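# The great towel reckoning

11 April 2021

So I finally did the linen closet. I've been threatening to do it since November, when a stack of beach towels slid off the top shelf and landed on my head while I was looking for a light bulb, and I swore right then that it was happening that weekend. It did not happen that weekend. But it's done now, and I'm so pleased with it that I keep opening the door just to look in (my sister says this is a sign I need to get out more, and she isn't wrong).

A bit of background for anyone new around here. Our apartment has exactly one closet that isn't a clothes closet. It's in the hallway between the bathroom and the kitchen, it's deep and skinny, and everything without a home goes into it. Towels, sheets, the iron, the vacuum bags, wrapping paper, a fondue set, a box of cables for things we no longer own. When we moved in I put the towels in beautifully folded piles and they stayed that way for maybe a week.

The problem with a deep skinny closet is that you only ever use the front. I took everything out and piled it on the bed, and there were things at the back I hadn't seen since we moved in. A tablecloth of my grandmother's! Pillowcases still in the packaging! A set of crib sheets, and my youngest is seven! I also found three half-used bags of lavender that smelled like absolutely nothing.

I counted the towels, because I wanted to know how bad it was. Bath, hand, beach, kitchen, washcloths and all the odd ones. The answer was 70. We are a family of four. I went and told my husband the number and he said "that seems like a lot," and went back to his crossword.

Step one was sorting, and I used the bed for that. I made a pile for keep, a pile for rags, and a pile for the animal shelter, who are always glad of old towels (call yours first, ours doesn't take anything with a fringe). The rag pile got big in a hurry. Anything with bleach spots went in there, and anything crunchy. You know the crunchy ones. They've been through the dryer so many times that you could sand a door with them.

I was pretty ruthless with the grown-up towels. We had a set of gray ones from the Flasano outlet that I have never liked, not for one day. They shed all over everybody and they take forever to dry, and I kept them for years purely on the grounds that they had cost money. Off to the shelter they went and I felt lighter immediately. The big green Malhotra bath sheets stayed, all of them, and they will stay until they fall apart in my hands.

Then I got to the kids' towels, and my ruthlessness went right out the window.

Part of the trouble is that they're small, so you can always tell yourself they don't take up much room. And part of it is that each one belongs to some particular time. The hooded duck one, from when bath time was forty minutes of screaming followed by forty minutes of not wanting to get out. The one with the trucks that had to come to preschool. I moved over to the table for this bit because I wanted to see them properly, and because by then I couldn't find the bed.

My system (I have a system now, look at me) was to pick each one up by a corner, give it a good shake, lay it out and check the edges. The edges are always what goes first. If the hem is sound and the loops aren't pulled, it's a keeper, and if the hem is coming away then I have to decide whether I am really, truly going to sew it. I own a sewing kit. I have opened it twice.

The bunny towel was never in any danger. It's the pale blue and white striped one, soft terry, with a little white rabbit face stitched in black outline and an orange butterfly up beside it, and I love it out of all proportion to what it is. My friend Effie Innes gave it to us when my daughter was a baby, and my daughter has named the rabbit Gerald. Gerald has been to the lake, the pool, two grandparents' houses and one emergency room (fine, everybody was fine, it was a bead). She doesn't use him for baths anymore but he is apparently needed for hair washing, and I am not going to argue with a seven-year-old about Gerald.

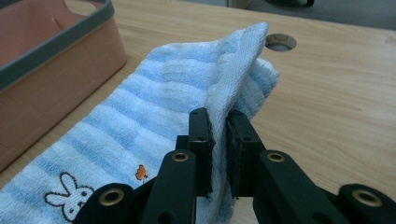

So that's one that got its own spot on the kids' shelf, right at the front, where small arms can get to it without pulling down everything else. I'd been keeping the kids' things too high all this time and then getting annoyed when they asked me to reach them. I do wonder about myself sometimes.

For folding I went with thirds. Fold it lengthwise in thirds, then in half, then in half again, and put it on the shelf with the fold facing out. I tried rolling them first, since the rolled ones always look so lovely in hotel bathrooms, but on our shelves they just rolled back out again. The small ones I stand up on their ends in a basket, like files, so you can see all of them at once and pull one without wrecking the rest. My son has managed to put a towel back in that basket correctly, by himself, without being asked. I nearly called my mother.

The shelves themselves got wiped down and lined with plain paper. I also stuck one of those little battery lights up inside the door frame, a Lumen one, and it comes on when you open the door. I can't tell you how much I like this light. I've lived with a dark closet for years, feeling around for pillowcases like some kind of mole, and all that time I could have had a light.

Final tally: 2 big bags for the shelter, one bag of rags cut up for the garage, and a closet with actual air in it. I even left part of a shelf empty. My husband has already asked if he can put his camping stove there, and the answer is no, that's my empty shelf and I earned it.

Sheets are next. They're still on the chair in the bedroom, and I'm walking past them with my eyes slightly closed. If any of you have a way of folding a fitted sheet that works for a person with regular-length arms, please put it in the comments, and please be gentle, I've watched the videos. I get to the part where you tuck one corner into the other corner and then I'm just a woman wearing a sheet.

Oh, and if anyone local wants a fondue set, let me know. It has all its forks.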